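Rutham Robotics Club wants 6 students for its August project. Experience optional, patience required. We doubt every "kitchen robot" video online, so expect to repeat dull trials and write down the failures. 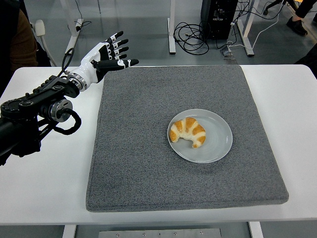 Croissant on the plate, hand open.

The task is pastry and plate, nothing grander. If you want to build a butler, try another club.

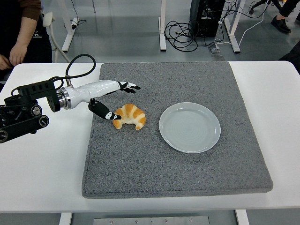 Plate empty, thumb at the croissant.

No pay. Sessions start at 2 p.m. in Plendville. Apply at the club desk.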